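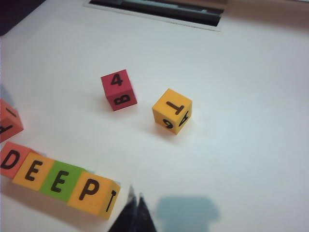

Protness Block Cell
Two-finger gripper, wrist camera, desk camera, foam cubes

The Protness Block Cell is a desktop arm station for pick-and-place work with foam letter cubes. It mounts on an ordinary office desk, it learns to line cubes up in rows, and it would like you to stop leaning on the desk. Most of this page is about looking after it. The brochure covers the exciting parts and is accordingly short.

What ships
Arm and base clamp
Two-finger gripper with tapered black fingers
Wrist camera and bracket
Fixed camera and stand
Nidov controller, firmware 1546 or later
Foam cube set with letters, numbers and small symbols
Power supply, and a hex key you will lose by the end of the week

Desk and surroundings
A white or pale matte desktop works best. Glossy white also works, in the sense that the arm will run, but the vision software may take a keen interest in reflections. Clamp the base before plugging anything in. If the desk has a cable opening, keep the pick area clear of it. Foam cubes fit down cable openings with surprising ease, and the arm has no policy on retrieving them.

A plain fabric divider behind the work area gives the fixed camera a dull background, and dull is what it wants. Wipe the desk before each session. A crumb is very small to you and a possible obstacle to the Nidov controller, which takes these things seriously.

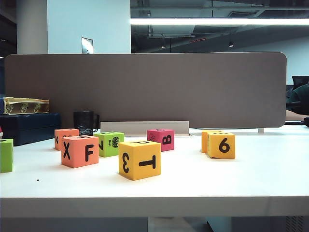 Loose cubes on a white desktop with a fabric divider behind, seen from the fixed camera.

Start each session with the cubes scattered and at least one finger's width between neighbors. Which face is up doesn't matter. The cube set has characters on several sides, and the software reads them sideways, tilted or upside down with more patience than most people. Move your coffee out of reach of the arm. The manual says this as well, in larger type.

Setting the gripper
1. Home the arm and open the fingers fully.
2. Close them on nothing. The tips should meet evenly.
3. If one tip sits higher than the other, loosen the two screws at the root of the higher finger, slide it back and retighten.
4. Close on a single cube and lift. The foam should dent slightly and spring back when released. If it keeps the dent, lower the grip value and apologize to the cube.
5. Save the value as your default. The factory setting is 726, chosen for new foam.

Cubes get softer with use, so expect to revisit step 4. Replacement sets are sold by Hesow in the same colors.

Finger care
The tips wear first. They go gray, then rough, then start dragging cubes along the desk when they should be lifting them. Check them every 1000 cycles; the counter is under Service in the controller menu. Clean with a damp cloth and let them dry. No alcohol, no sandpaper, and please no nail file – we can tell when a returned finger has had a manicure.

Fingers are replaced as a pair. Fitting one new finger beside one old one gives you a gripper with a limp, and you'll be back at step 3 before lunch.

Camera checks
If picks land consistently to one side, run the wrist camera calibration before touching anything else. It needs bare desk and the target card from the box. If picks land in a different wrong place every time, check that the camera bracket is tight. If the bracket is tight, check the base clamp. It is usually the base clamp.

Lens smudges come off with a dry microfiber cloth. Thumbs are how they got there.

When rows come out crooked
A row that leans but holds together is fine, and most do. If gaps open between cubes, slow the final push. If the last cube shoves the whole row sideways, raise the release height a notch and try again with fresh spacing.

Spare parts
Finger pair, black
Wrist camera bracket with screws
Base clamp pad
Foam cube set (Hesow)
Hex key, sold singly, our most popular item

Repairs
Gripper and camera repairs are handled by the Peixoto workshop. Send the part without the arm, and include the service log from the controller. Please take the cube out of the gripper first.

Page updated May 1, 2024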